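How to Set Up and Check a Two-Arm Table Cell Before a Run

Applies to: all Clivau two-arm tables
Last revised: April

These are the steps we follow before anyone starts a run on a two-arm table. They cover the floor, the rail frame, the arms, the objects on the table and the written record. A full pass takes a new operator most of an hour the first time. After that it goes quickly.

The page does not replace the arm manual or the site safety rules. If something here disagrees with either of those, follow the stricter one and send a note so the page can be fixed.

Before you begin

You need the cell key, the run sheet, a tape measure, a soft cloth and the layout card for the task. Layout cards are in the Drandau binder. Each card has a number in the top right corner, and you will write that number on the run sheet in step 7.

Two people are needed for steps 4 and 5. One stays at the desk with a hand near the stop control. The other works at the table. Agree on who does which before the power goes on, and don't swap partway through a step.

Tie back long hair. Take off lanyards, loose bracelets and anything with a drawstring.

Step 1. Walk the floor

Walk all the way around the table once. The tape lines on the floor mark where people may stand while the arms have power. If a line has lifted or torn, replace that length now. Don't run with a missing line and plan to fix it later.

Look at every cable that crosses the floor. A cable may lie flat across a walkway only if it is covered or taped down along its full length. Cables behind the table and under the desk may stay uncovered, but they must be clear of chair casters and clear of the rails. Coil up spare length and put the coil somewhere a foot won't land.

Power adapters on the floor are allowed for now. Keep paper and cloth off them.

Step 2. Check the frame and mounts

With the power off, take hold of each rail and push. Nothing should shift or click. Do the same at each arm base, low down near the mounting plate. If a base moves at all, stop, hang the red tag on the key and report it.

Check that the table top sits level inside the frame and that there is no gap a gripper finger could catch in. Wipe the wood with the dry cloth. Don't use spray cleaner on it. The residue changes how the baskets slide, and we lost most of a batch to that last year.

Step 3. Check the arm cables

Follow each arm's cable by hand from the base to the wrist. A loop near the gripper is normal and needed, because the wrist has to turn. The loop should be long enough that the cable never pulls tight at full rotation, and short enough that it does not drag over the objects. If you are unsure, turn the wrist slowly by hand through its range and watch the cable the whole way.

Replace any cable with a nick in the jacket. Electrical tape is not a repair.

Step 4. Home the arms

Clear hands from the table. The person at the desk says "power on," waits for the answer, then switches on. Home one arm at a time, left first. The joint speed limit stays at 8 percent for homing.

If the two arms come within 100 millimeters of each other during homing, stop and check the start pose file. The usual cause is that someone has loaded the file for the other table.

Step 5. Place the objects

Put the arms on hold before reaching over the table. Hold means that the amber indicator is on and the person at the desk has confirmed it out loud. An arm that is only standing still is not on hold.

Lay out the items from the card. For the container sorting task these are the yellow baskets, the clear and dark containers, and the fixed props at the back. Angles do not have to be neat. The card gives a zone for each item, and the item can sit at any angle inside its zone. A basket may be partly under an arm if the card says so, as long as the arm is not touching it.

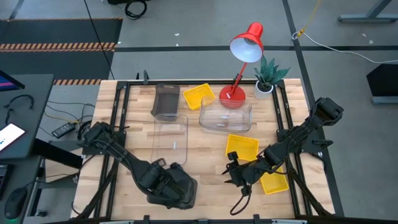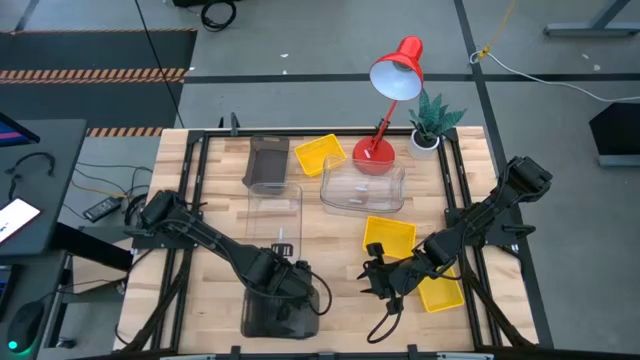 Container sorting layout, with the lamp and the plant at the back of the table.

Step 6. Check the props

The lamp and the plant are there as things to avoid. They stay in place for the whole batch. If an arm touches either one, end the run, mark it as a contact and put the prop back on its spot before going on. Three contacts in one batch means the batch stops and the start poses get reviewed.

Don't swap in a different lamp or plant, even one of the same size. If a prop breaks, close the batch and open a new one.

Step 7. Fill in the run sheet

Write down the table number, the layout card number, the start pose file, both operators' initials and the start time. Write it before the run. Sheets filled in afterward from memory have been wrong often enough that the Najafi review group will no longer accept them.

Use these contact codes:

0 - no contact outside the task
1 - light touch, nothing moved
2 - object moved out of its zone
3 - prop, frame or other arm touched

Anything coded 3 also gets a sentence in the notes column. "Right gripper touched lamp stand on the way back" is enough.

Step 8. Run

Everyone stands outside the tape. The person at the desk starts the run and watches the table, not the screen. Conversation is fine. Phones may be on the desk but not in the hand of whoever has the stop control.

No single run goes past 300 seconds. If the task isn't finished by then, end it and code it as incomplete.

Between runs, go back to step 5. You don't need to repeat steps 1 through 4 unless the arms have lost power, someone has moved the frame, or a new pair of operators has taken over.

Shutting down

Park both arms using the park command. Don't push them into place by hand with the power on. Switch off, wait for the fans to stop, then clear the table. Stack the baskets and containers on the Gulta shelf with the same type together. Return the key and put the run sheet in the tray.

Common mistakes

Reaching in to straighten a basket while the arms are still live. This is the most frequent one in our logs, and it is usually done by experienced people. Put the arms on hold first, every time.

Using an old layout card. Card 949 was withdrawn when the basket zones changed, and copies of it still turn up. If you find one, throw it out.

Skipping the floor walk on the second batch of the day. Chairs get moved over lunch, and cables move with them.

Leaving the notes column blank after a code 3. The sheet comes back to you, and the run can't be used until the note is in.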